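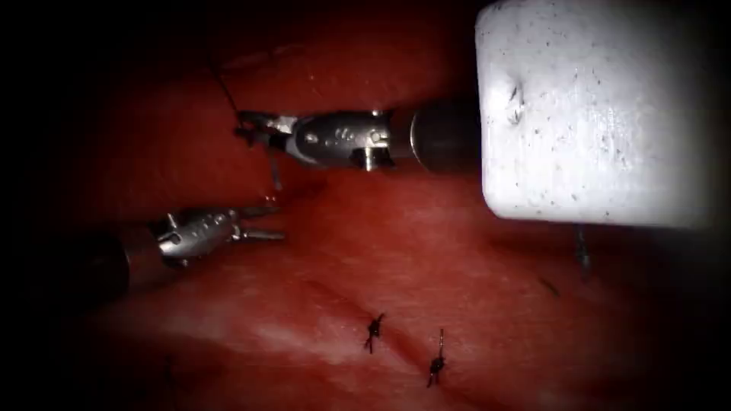 Photo: Sioned Gwilliam, Lerncombe student lab

Print this page | E-mail this page

What It Costs to Teach a Robot to Sew: Our Equipment Plan

By Rosaire Després

When I signed up for this project I figured I'd spend the semester writing code. I spent most of it in a spreadsheet. My partner Sioned Gwilliam and I were asked to put together a buying plan for the suturing bench at Lerncombe, so that whoever takes over next year knows what to order, when to order it, and what to leave in the catalog. I'd never bought anything bigger than a laptop before this (and my mom helped with the laptop).

We named the plan Reltik. There's no meaning behind it, Sioned just liked the sound.

The first thing I learned is that the arms eat all your attention and then the small stuff eats your budget. Everybody who walks into the lab wants to talk about the arms! They're great, but they're already paid for. What runs out is needles, thread, tissue pads and instrument tips, and those come out of our pot every single month. My first draft had one line for all of that, labeled "supplies," and our adviser circled it and wrote "how much???" next to it. Fair.

So we started a log. Every time something got opened, swapped or thrown out, it went in the notebook by the door, and on Wednesday afternoons one of us typed it up. After 7 weeks we had 81 entries, and thread was the biggest group by a mile. I had been planning to buy it in small packs because the price on the page looked nicer. Once I worked it out per stitch, the small packs were a terrible deal — I was kind of embarrassed.
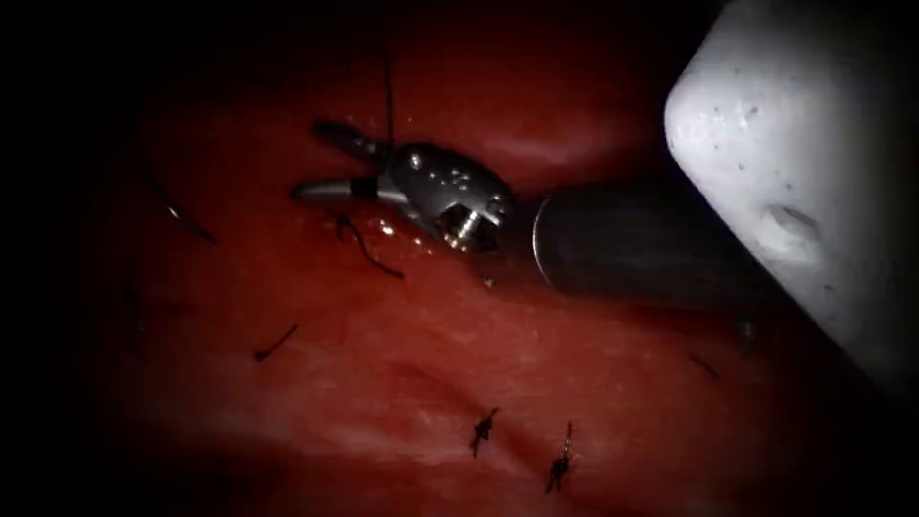
Instrument and suture thread over the red tissue surface.

Pads were the next fight. Sioned wanted a fresh one for every session and I wanted to use each one until there was no room left on it. We went back and forth on this for way too long. A pad with old knots and scraps all over it is harder for the vision software, which might be good practice or might just wreck your results, depending on what you're testing. We settled on fresh pads for anything we plan to report and used pads for practice. In the budget that comes to two separate lines, and I'd really recommend keeping them separate, or the practice line will quietly swallow the other one.

For pads we got quotes from two suppliers, Skevska and Tai. Skevska was cheaper per pad but wanted a bigger minimum order. Tai would ship a small box, and the shipping pretty much canceled out the point of a small box. We went with Skevska and talked another student group into splitting the order, and our half came to 304 dollars. I was very proud of that e-mail.
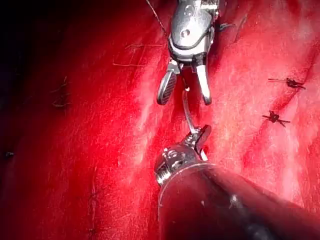 Instrument tips are the part of the plan I'm least sure about. They're the most expensive thing we replace, and we don't have enough history to say how long one lasts in our hands. What I can say is that you have to budget for both arms, every time. My October draft had spares for one side only, and then I sat down and thought through a needle pass. One instrument is clamped on the lower part of that curved needle while the other sits above it with its jaws wide open, so a bad tip on either side stops the whole job. The spares line doubled that afternoon. I also added a needle line, which I had somehow left out completely.

We put in a cushion for tips and wrote "guess" beside it in the spreadsheet, which our adviser liked better than a fake number. If you're picking up Reltik next year, please keep the notebook going and replace my guess with something real. Lead time matters too: ask before you need anything, and put the answer in the column next to the price. I left that column blank for two of the suppliers' items and Sioned is still chasing them.

The spreadsheet is in the shared folder, second tab. The first tab is my old draft, so don't order from it.

Print this page | E-mail this page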